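# Fingertip pads on a three-finger hand keep going grey and slippery, how often are you lot changing yours?

Hi all, first proper post after lurking for ages.

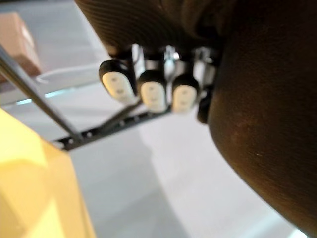
So I look after one cell at a small packing outfit in Rurnwood, and the hand on it has the cream pads on the undersides of the fingertips. Ours is set up to lift coated cartons off an infeed and put them in a tray, nothing heavy, all day long. The trouble is grip. It'll run beautifully first thing, then by mid-afternoon it starts letting cartons slide a few millimetres on the way across, and once that starts I get a mis-place every little while and the whole thing sits there flashing at me until I walk over.

What I've tried so far:

- Wiped the pads with a damp lint-free cloth at lunch. Helps for an hour or so, then back to the same.
- Bumped the grip force up from 60 to 73 percent. Stopped the sliding but started denting the corners, so I backed it off again.
- Swapped one finger's pad for a new one from the spares drawer. That finger seemed better, but then the carton twisted because the other two weren't keeping up. Felt a bit silly about that one.

The pads came from Flores with the hand and the sheet in the box only says "replace as required", thanks very much. The cycle counter tells me I'm averaging 1225 picks a shift. The set that's on there now has done 14 shifts, and the set before it was in when I took the job over in August, so I've got no idea what it had done.

The other thing is the sleeve. We've got a knitted cover over the body of the hand and I'm wondering if fluff off that is getting down into the joints and onto the pads. Is that a thing? I'm a bit nervous about pulling it off because whoever fitted it last used about a mile of tape under the cuff and I'm not sure it'll go back on looking the same.

So, two things really. How do you decide when pads are done, and should I be cleaning the linkages while I'm in there? Happy to be told I'm doing it all wrong. The boss wants a maintenance sheet out of me and at the moment it says "wipe it" and not much else.

**rurnwood_nights**

---

**greasegun_mal**

G'day neighbour! I look after two hands of a similar sort, different maker, so take this with a grain of salt on the details.

Your 14 shifts doesn't sound worn out to me, it sounds dirty. Coated cartons leave a sort of waxy film and water just pushes it around. I'd be using isopropyl on a cloth (cloth damp, don't squirt it at the finger!) and letting it flash off properly before you run. Check with Flores that your pad material is fine with alcohol first though, as some of the softer ones go tacky and then crumbly, and I've cooked a set that way. Not my proudest morning.

What I do to judge wear is dead simple. I've got a reference carton with a bit of weight taped inside, and at the start of the shift I have the hand hold it at normal force, then I pull down on it with a little spring scale from the fishing shop until it slips. Write the number on the sheet. When a fresh clean set gives you one number and today's clean set gives you well under it, they're done. If cleaning brings the number back up, they were only dirty. You'll want to do it a few times to get a feel because my first numbers were all over the shop. I was pulling crooked.

And yes, change all the pads together, always. I keep them bagged as sets with the date on the bag. The twisting you saw is exactly what happens with one new and the rest old. If you've got one good pad left over from an odd set, chuck it in a tin marked "testing only" so it doesn't sneak back into the spares drawer.

Oh, and put your force back to where it was before you start any of this. You can't tell what the pads are doing if the force is different every week.

On linkages: lock the cell out, air off if you've got air, pendant in your pocket. Dry brush first, a soft paintbrush is perfect. Work from the top down toward the fingertips so you aren't brushing muck back up into the joints. Then move each finger through by hand, if yours lets you with the drives off, and feel for a gritty one. Ours has one joint that always feels a bit notchy and has done since new, so I note it and leave it alone.

---

**palletpete**

just replace them every month mate, pads are cheap, your time isnt

---

**tealeaf_automation**

Monthly is fine if they're cheap, but a full set for ours costs enough that somebody upstairs notices, so I'm more in the spring scale camp. Lovely idea by the way, I'm pinching it.

I wanted to pick up on the sleeve, as I had precisely this on a cell we run at the Tirnetti site. We had a knit cover and the bottom edge had started to go fuzzy where it rubbed on the metalwork. Little fibres were ending up wrapped around the pivot pins, and one finger was closing a whisker later than the others. You couldn't see it by eye. I only found it by filming a close on my phone and playing it back slowly, and there it was, lagging away. So film yours! Takes two minutes and costs nothing.

For the cover itself, take a photo of how it sits before you touch it, from both sides, and mark the top with a dot of paint pen so you know which way round it goes. Peel the tape slowly. If it leaves gum behind, get the gum off before the new cover goes on or it'll creep down over a few days and you'll have a lump of sticky fluff at the cuff. I gave up on tape and used a wide hook-and-loop strap, with the loose end trimmed so there's nothing flapping about. Then run the wrist through its whole range at slow speed and watch the lower edge of the cover. It shouldn't get down near the linkages at any point. Ours did at one extreme of the wrist, and the fix was fitting it 20 mm higher, that was all.

We wash the covers in a mesh bag with no softener. Softener is murder on grip, I found that out the slow way. Hang them up overnight and keep a second one so you aren't waiting on it.

As for lubricating the joints while you're in there, I wouldn't unless the manual tells you to. Plenty of these run on dry bushes and any oil just collects dust and then finds its way onto the pads, and you're back where you started. We had a contractor spray something from a Jilier can all over one and I spent the best part of 96 minutes getting it off with cotton buds. (I know it was 96 because the downtime log made me explain it.)

If it helps for your boss, our sheet goes:

1. Start of shift: look over the pads for nicks or lifting edges, clean, let dry, do a test hold.
2. Mid-shift: clean pads again if we're on coated stock, skip it on plain.
3. Weekly: lock out, dry brush the linkages, check pad fixings, film one open and close.
4. Monthly: cover off and washed, check the finger pivots for play, check the cable isn't rubbing.
5. Pads: full set when the slip number drops (that bit's new as of today, ta greasegun_mal).

Last thing, and have a look at this before you buy anything. Does your afternoon problem line up with a change of stock? We blamed our pads for weeks and half of it was a different carton coming through after lunch with a shinier coating.

---

**rurnwood_nights**

Oh these are brilliant, thank you both. And thanks palletpete, I'll put your suggestion to the boss and see what colour he goes.

Checked the run sheet and the shiny cartons do start after smoko, so there's at least some of my answer. Force is back at 60. I've emailed Flores about alcohol on the pads and I'm off to find a spring scale. Will film a close tomorrow before the line starts and post what I find. Still putting off the tape.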